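Mutasmont Toy Library - Members Meeting
Minutes, 1/24/26 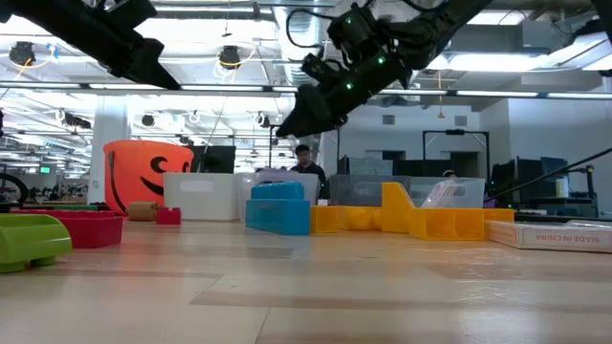

Opening

Started late, parking lot again. Quorum met. Last minutes accepted with one fix: the shelving quote was from Rendard, not from the hardware store. Agenda taken out of order so the people with a bus to catch could vote on fees first.

Fees

Long one. Family membership has stayed the same for three seasons and rent went up in the fall. Two proposals on the table.

Proposal A: raise the yearly fee for everybody, keep borrowing free.
Proposal B: leave the yearly fee alone, charge a small amount per large item (play kitchens, ride-ons, the big marble run).

For A: simple, one payment, no cash box at the desk. Against A: families who come twice a year pay the same as families who come every week. For B: people who take the big stuff pay for the van. Against B: desk shift already backed up on return days, nobody wants to make change. Also the ride-ons are the reason a lot of people join in the first place.

Somebody asked about a sliding scale. Discussed. Agreed it needs a written page before we can vote on it, what proof we ask for if any. General feeling was no proof, people just pick a level.

Vote: A passed, two against. Starts with renewals in March. Anyone already paid up keeps the old rate til their year runs out.

Action: notice to all members, plain wording, no more than a page. Sliding scale draft to next meeting.

Late returns

Still the biggest complaint at the desk. Fines don't work, people just stay away so they don't have to pay, and then we lose the toy and the family. Suggested: drop fines completely, send a reminder two days before and another one the day after. After 30 days the account is paused until the item comes back. No money involved.

Question about items on hold for another family. Answer: phone call, not an email. Agreed.

Vote: passed, no objections. Fines already on the books wiped. Applause for that.

Missing pieces

The bag-and-tag system is slipping. Puzzles coming back short and going straight out again, next family gets blamed. Reminder that every puzzle and every construction set gets checked at the desk BEFORE the borrower leaves. If there's a line, put it in the blue crate and check it after closing, don't reshelve.

Card on the inside of each lid needs to match what's really in there. Several don't. The Cleltetti train set is the worst, card still lists the bridge and the bridge has been gone since summer. Cleltetti does sell single track pieces, shipping costs more than the parts. Decided to wait and order along with the wheels for the push cart.

Idea from the floor: a "lost bits" jar by the door, people drop in whatever they find under the couch. Liked by all. Jar to be a big one, with a lid toddlers can't get off.

Cleaning

Complaint recieved about sticky handles on the play kitchen. Fair. Wash list went around but half the weeks are blank.

Plastic: warm soapy water, rinse, air dry on the rack. Don't stack until dry.
Wood: damp cloth only, no soaking. We lost a stacking tower that way last year.
Cloth and dress-up: bag goes home with whoever closes, back by the next open day.
Battery toys: wipe, take batteries out, check for leaks.

Somebody asked if the board books could be wiped with the same spray. Not known. Look at the bottle.

Sign-up sheet passed around, most of spring filled. Two gaps in April, will ask again by email.

Shelving

Rendard quote for the back wall is in. Higher than hoped. Covers six bays, fixing to the wall, and delivery to the curb only. Extra to bring it inside. Cheaper one from Eyvindsson is freestanding and doesn't include anchors. Concern about climbing kids, so freestanding without anchors is out. Asked whether Eyvindsson would sell the anchors separate. Not known yet.

Also: bottom shelf should be deep enough for the floor puzzles, current one isn't and they stick out and get kicked. Top shelf for adults-only stuff, spare parts, laminator.

No vote. Get a second price from both with the anchors and indoor delivery written in. Back to next meeting.

Donations

Garage full again. Please stop saying yes to stuffed animals, we can't lend them and can't store them. Same for anything with a missing battery door, anything with chipped paint of unknown age, and drop-side cribs (yes, another one).

What we do want: wooden blocks, big-piece puzzles, ride-ons with all four wheels, games for ages eight and up. That older shelf is very thin and we're loosing those families once the kids hit second grade.

Agreed to put the yes/no list on the door and on the website, same wording in both places. Drop-off on open days only, not left on the step.

Spring swap

Date not set, hall has to confirm. Probably a morning in late March. Last year brought in roughly 200 people and we ran out of tables by ten. More tables this time, less food. Cash and card both. Sellers set up an hour before doors, no early shopping for sellers either, that caused hard feelings.

Table price same as last year. Leftovers go home with the seller, we're not taking them. To be printed on the form in bold.

Need: two people on the door, somebody with a truck, signs for the corner. Names to go on the sheet in the kitchen.

Hours

Request to open one weekday evening for parents who work. Strong support, weak on who'd do it. Trial agreed, one evening every other week through to summer, only if the desk can be covered by two people every time. If it can't be covered by the week before, it's cancelled and goes on the website.

Other business

Key to the side closet missing. If it's in your coat please bring it back.
Printer toner low, buy one not two.
Heating came on late again this morning, landlord told.
Someone left a casserole dish after the December potluck. Glass, blue lid. In the kitchen.
Summer reading tie-in with the branch library: no reply yet, will call.

Carried over to next time

Sliding scale draft
Shelving prices, both firms
Door list for donations
Hall date for the swap
April cleaning gaps

Closed at noon. Chairs stacked against the left wall please, the dance class needs the right.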